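Bendomness word list passes three thousand

9 February 2023

The long-running effort to gather up the everyday words of Bendomness and the villages along the Tang has reached a happy milestone, with 3,043 entries now typed up and ready for anybody to come and look through. The list stood at 2,763 in November, so it has been a busy winter for the small group behind it, and it sounds as though the cold evenings did them no end of good – people stay in, they ring their aunties, and out come the words.

Sorcha Coughlan began the list when she moved to the town to teach and found that she could follow perfectly well what her pupils were telling her until one of them got cross, at which point she was lost. She started jotting things down on the backs of envelopes. The first was "slathy", for a morning that is neither raining nor dry, and it is still the one she is asked about most often. (Her own mother, who has visited Bendomness twice, now uses it on the phone as if she had been born to it!)

The group has had the use of the Boldale rooms for its Tuesday evenings this year, and very pleased they are too, having spent the previous winter in a corridor at the school with a draught that there must surely be a word for.

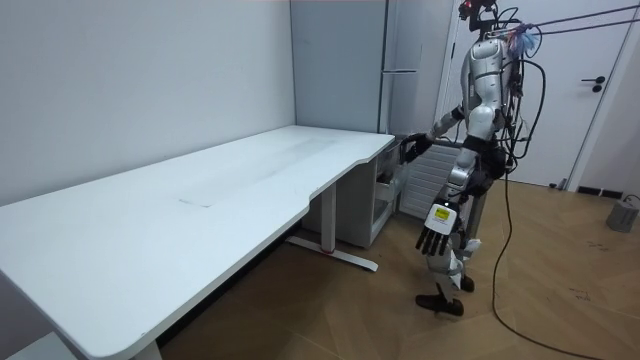 The long white desk at the Boldale rooms, with a small drawer unit tucked under one end.

Each entry gets a slip giving the word, its meaning, the village it came from and a sentence that somebody has really said. That last part takes the time. Jahangir Patwary, who looks after the slips, will not let a word through on the strength of "my grandad used to say it", and wants to know what grandad was talking about when he said it, and to whom, and whether he was joking. It has led to some lovely long conversations, and to one or two short ones. About 30 words are waiting in a folder marked "not sure", among them "nobbin", which Lekham people swear is a gatepost and everyone on the other side of the water says is a kind of bun.
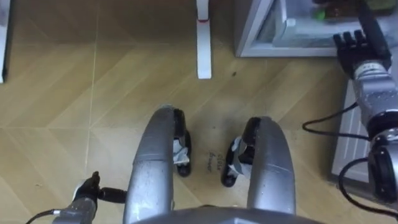

Household words make up the largest part of the list, and Aliki Liapis, whose section this is, says she could happily go on with them for years. There are several for a shelf that is out of reach, a great many for dust, and a whole family of them to do with floors. To "rafe" a floor is to sweep it badly because company is at the door. A "tippet" is a board that sounds when you step on it. Herringbone, like the floor at the Boldale rooms with its planks slanting one way and then the other, is "crow-step" to the older people of Bendomness, though in Lekham a crow-step is a way of walking with sore feet, so do be careful where you use it. Aliki has had three letters on the subject already and would be glad of more, particularly from anyone whose family laid floors or polished them for a living.

The children's words have been a surprise to everyone. Xinyi Gu took the slips into the primary school in the autumn expecting the old skipping rhymes, and came home with pages of terms for being "out" in a game of tig, hardly any of which the parents had heard of. There was some discussion as to whether words so new ought to go in with the old ones. They have gone in, and the pupils have been told, and there is apparently now some competition to invent more.

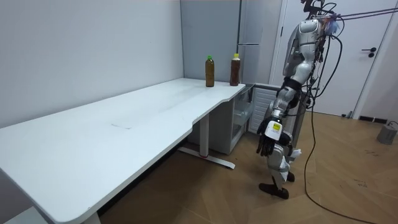
Food and drink come next, and the group hopes to have that section in good order by the summer. Tea alone has given them a page and a half. Strong tea is "hob" or "hobby", weak tea is "window", and tea that has been forgotten and found again is a "lonesome". There is even an argument to be had over colour, and the two bottles standing at the far end of the desk, one with a green cap and one with a yellow, would do nicely to start it: both look like tea, but the one under the yellow cap is a darker, redder brown, and would be called "fox" in the upper villages. Lower down the Tang a fox is a cup with no milk in it, whatever its colour. Shiyu Lei, who is drawing the maps that go with the list, has marked the line between the two and says it runs more or less down the middle of Lekham high street.

The full list can be read at the Boldale rooms on Tuesday evenings from seven, and there are spare slips for anyone who would like to fill one in. Words can also be handed in at the school office in an envelope marked for Sorcha Coughlan. Please put the name of your village on it, and a sentence if you possibly can.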